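Jianhua Liao maintains the planner at Tasa, and most of his week goes to timestamps. "The policy sees an image and a gripper pose. If they disagree by 25 milliseconds, it learns the wrong thing," he says.

Protalau, the alignment tool he wrote with Maeve Nic Aodha, resamples pose to the image clock and rejects any episode with a tracking gap. Of 661 episodes in the February set, it kept 587.

Glass was the hard case. Nic Aodha says reflections gave the tracker features that moved with the viewpoint. "We mask them by depth consistency now. It costs two passes over the file." 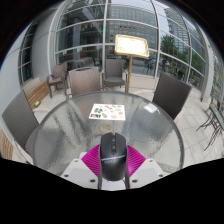
Wrist view with a computer mouse between the fingers, over a glass tabletop.

Liao wants the check to run during recording. Nic Aodha would fix the exporter first.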